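Pestcombe carpet library opens second branch in Clemport

A lending scheme that lets households borrow carpet and upholstery cleaning machines has opened a second branch, in the old bakery on Clemport's market street.

The scheme began in Pestcombe with one machine kept in a church hall cupboard. It now has more than 100 members, who pay a yearly fee of £6 and can then take a machine home for up to three days at a time. Cleaning fluid is sold at cost, and members empty and rinse the tanks before bringing the machine back.

Amerley Quartey, who runs the scheme, said requests from Clemport had been coming in for some time, mostly from tenants at the end of a lease.

"People were driving over the hill with a machine in the boot, then driving it back again the day after next," she said. "Some of them don't have a car, so they just went without. A branch in the town was the obvious thing to do."

The new branch has been paid for with a £2,000 grant from Timmermans, the flooring shop in Pestcombe, which has also passed on two upright machines it no longer hires out. A smaller hand-held model for stairs and car seats will be shared between the two towns.

Emil Kuster, the manager at Timmermans, said the shop had stopped its own hire service last year when a member of staff retired. He said customers still asked for it most weeks - usually after a new puppy or a spilt drink - and he had been sending them to the scheme in any case.
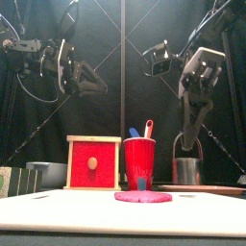
Members will be shown how to use a machine the first time they borrow one. The session takes half an hour and covers testing for colour-fastness on a hidden patch, how much water to use on wool, and how long to leave a room before putting the furniture back. Mudassar Siddiqui, a retired carpet fitter, will lead the sessions in Clemport.

He said the most common mistake was using too much water. "It goes through to the underlay and stays there," he said. "Then the brown marks come up from the backing a few days later and people think the stain has come back. Two light passes and plenty of drying passes will do more than one heavy soaking."

The machines are not to be used on silk, viscose or antique rugs, and members are asked to check the care label on sofas and chairs. Anything marked for dry cleaning only should go to a professional.

Karthikeyan Varghese, who rents a flat above the old bakery, was the first person to sign up at the new branch. He said he had been quoted more than he wanted to pay for a hall and stairs, and planned to do both himself before his parents came to stay in May.

The scheme is also looking for somewhere to store a third machine in Rekeck, where a handful of members already live. Ashwin Kaimal, who looks after bookings, said a dry, lockable space with a power socket was all that was needed.

The Clemport branch is open on weekday evenings until 7pm. New members should bring proof of address, and bookings can be made at either branch.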